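FOR IMMEDIATE RELEASE

May 20, 2025

Bidstead Puzzle Library Opens Its Doors in Harnen, and You're Invited

HARNEN — Hi, I'm Prapai Sangkhawat, and I get to write this one myself because I'm the person who has been talking about it to everyone in town for the past four years. The Bidstead Puzzle Library is opening a permanent home at 21 Mensah Street, and borrowing starts the same morning we unlock the door.

If you've met us before, it was probably at a folding table. We started out lending jigsaws from the back of my car, then moved into a corner of the Dultusard Building, where we shared a hallway with a dance class and a very loud boiler. It was fun and it was cramped, and by last December the shelves were so full that I was keeping the overflow under my bed. (My husband has asked me to mention that he's thrilled about the new place.)

So what do we lend? Our catalog stands at 1,649 puzzles. Jigsaws are still the biggest part of it, and the 1,000-piece ones go out the most, especially once the weather turns. But we also have wooden burr puzzles, wire disentanglement puzzles, sliding blocks, twisty cubes, trick boxes, and a growing shelf of logic games for kids who are just getting started. You can take home up to 4 at a time and keep them for a month. If you need longer, just call us. We'd much rather you finish the thing! 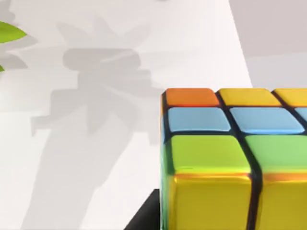

Membership costs nothing for anyone under 18. Adults pay $21 a year, and if that's a stretch, talk to whoever is at the desk and we'll sort it out quietly. You don't need to live in Harnen to join. We already have members who drive in from two counties over, and one who mails her jigsaws back with a cookie recipe tucked into the box.

The new space gives us room for things we could never do before. There's a long table by the front windows where a community jigsaw will always be going, so you can sit down, put in a few pieces, and leave. There's a workshop in the back for repairs. And there's a proper quiet room, with a door that closes, for people who like to work on something hard without a stranger leaning over to help. I'm a leaner, so I know how annoying we are.

The workshop is the territory of Wichai Sukprasert, who used to restore furniture and now spends his afternoons making replacement jigsaw pieces out of card and paint. I asked him for a quote for this release and he took it very seriously.

"A puzzle with one piece missing usually gets thrown out, and that bothers me," Wichai said. "Bring it in. I can match the shape in an hour or so. The color takes longer, and skies are the worst. If you bring me a sky, please be patient."

He'll be running a beginner repair class once a month, and he'd like it known that he supplies the glue but you should bring your own reading glasses.

We're also starting a solvers' club for teens, a slow-puzzle evening for adults (tea provided, phones in the basket), and a swap shelf where you can leave a puzzle you're done with and pick up another. The swap shelf doesn't need a membership or a signature or anything.

Donations are welcome, with a few notes. Please count your jigsaw pieces if you can stand to, and write the number inside the lid. Tape down any box corners that have split. We can't take puzzles that have been glued onto a board, however lovely they look — I've had to turn away a lighthouse and two covered bridges this spring and I felt terrible each time.

Opening day runs from 10 a.m. to 4 p.m. Come by, get your card, and borrow something. We'll have lemonade, a speed jigsaw contest for pairs, and a table of stumpers that Wichai picked out and won't give hints for. Street parking is free on Mensah, and the entrance has a ramp on the left side.

Reporters and photographers are welcome any time that day, or earlier if you'd like a quieter look around. Ask for Prapai at the front desk. I'll be the one at the long table, doing the edge pieces.

About the Bidstead Puzzle Library
The Bidstead Puzzle Library is a nonprofit lending library for puzzles of all kinds, based in Harnen and supported by its members and by donations.

Media contact: Prapai Sangkhawat, Bidstead Puzzle Library, 21 Mensah Street, Harnen

###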